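Starngate Tabletop Twin – two-arm bench kit with matching simulated room

Home > Bench kits > Two-arm kits > Tabletop Twin

In stock. Usually leaves us within 4 working days.

If you have been looking at two-arm benches for any length of time you will know how quickly the choice gets out of hand. There are arms sold singly, arms sold in pairs with no table, tables sold with no arms, and software that seems to belong to none of them. We put the Tabletop Twin together for the college lab, the small research group or the patient person with a spare room who would like everything to arrive in one delivery and to have been introduced beforehand.

You get two black arms, two grippers, the mounting plates, all the cabling, and a licence for Jarnadon, which is our simulated version of the whole bench and the room it stands in. Plenty of our customers begin with Jarnadon alone and buy the arms a term or two later, and we are very happy with that. The licence fee comes off the price of the hardware if you order both within the same year.

The starter task

Every kit comes with a tidying task called Savside. It is a humble thing – pick up a utensil, carry it, let go of it in the bin – and we have grown very fond of it over the years. It brings out nearly all the faults a new setup can have. If your joint zero is out, you will find it here. If your gripper closes a touch too early, you will find that too, and you'll be glad to have done so on a spoon!
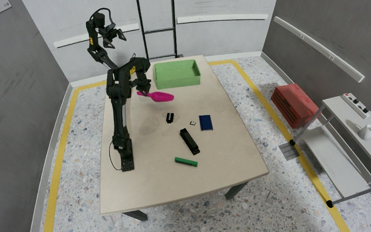

Savside starts off gently and can be made as awkward as you please. Objects may be moved, turned, swapped or taken away altogether from the settings page, and the same start position can be called back as often as you want it, so that two people trying two different ideas are at least arguing over the same table. There are 27 layouts supplied, and a simple editor for making your own. We would suggest leaving the supplied ones as they are and saving copies, as it makes life a good deal easier when you ring us for help.

The room is part of the package as well. We have dressed it the way working rooms tend to be dressed, with notices and racking and bits of furniture round the edges, and the surfaces have a little wear on them. A bare grey void is quicker to draw, of course, but people who trained in one kept coming back to us puzzled when their software met an ordinary wall. Any of the furniture can be hidden if you prefer a plainer view.

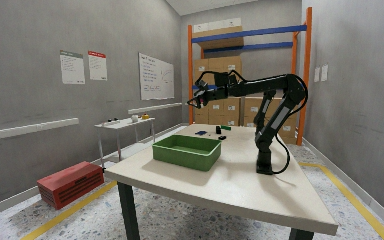 Image: Starngate / Jarnadon simulator render

The arms

Both arms are the same model, the Tanoli, and they are interchangeable, which is a blessing when one of them needs to go away for a service. They mount side by side along one edge of the table and leave the rest of the top free for your work. Each one bolts down through its own flat plate. The bolts are supplied in two lengths, so do measure the thickness of your table before you begin (the longer set is for tops with a frame underneath).

Cables run on the outside of the arm with a generous loop left at the joints. Some people find this untidy and we do understand, but it means that a worn cable can be changed in a few minutes with one hex key and a fresh cable tie. Please don't be tempted to pull the loops tight. Nearly every cable we are sent back has been pulled tight by somebody who likes things neat.

The two grippers are controlled separately, and either arm can be parked while the other works. Newcomers usually do best with one arm parked up high for the first few weeks. Once that feels comfortable, try a handover from one to the other, which is where the fun begins and where you will want the speed limit turned well down.

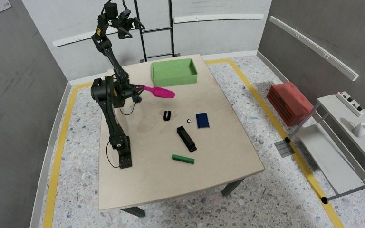

Savside keeps a record of each attempt: joint positions, gripper opening, and the view from whichever cameras you have switched on. Recordings are saved as plain folders on your own machine, and nothing is sent to us unless you choose to send it. You can play a recording back at any speed, stop it wherever you like and carry on by hand from there, and this last feature is the one we are thanked for most often. The sample set that comes with the licence holds 400 recordings, the good and the clumsy together, all labelled.

Choosing your views

You may place as many viewpoints in the Jarnadon room as your computer will bear, and we would encourage you to try at least two before settling. A view from the far side of the arms has its own troubles. With both arms raised, the big black elbow takes up a fair part of the picture and the arms cover some of the boxes on the racking, while the green tray out on the open tabletop stays in plain sight with the magenta piece held up beyond it. Moving the viewpoint a little way along the table changes what is hidden and what isn't, and it is well worth an afternoon of fiddling before you record anything you mean to keep. 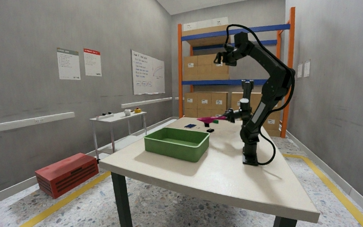 Support is included for the first year and is given by the same people who pack the kits. Send us the recording along with your question if you can, and say which layout you were using, because a job that sounds simple over the telephone can look quite different on the screen. It might be the arm, or it might be where things have been set down: a little dark blue item lying beyond the green tray is a different reach from one on the near side, and we would far sooner look than guess. The telephone is answered until four in the afternoon and messages are read in the evening too, as a rule.

What comes in the kit

Two Tanoli arms with grippers
Two mounting plates and both sets of bolts
Power supplies and all cables, with one spare of each cable
Emergency stop button
Jarnadon licence with the Savside task
Printed setup guide

The table is not included. Any sturdy flat-topped table will do, and we can send a drilling pattern on request.

Order code: 1247

Delivery and returns

The kit travels in two cartons, and the larger one really does want two people. Please keep the foam inserts, as the arms must go back in them if they are ever returned to us. Unused kits can be sent back within a month of arrival. Jarnadon licences can be moved to another computer whenever you like – just release the old one from the licence page first, and write to us if the old machine has already gone to the great skip in the sky.

Orders placed in late November may be a little slower than usual while we do our stocktake.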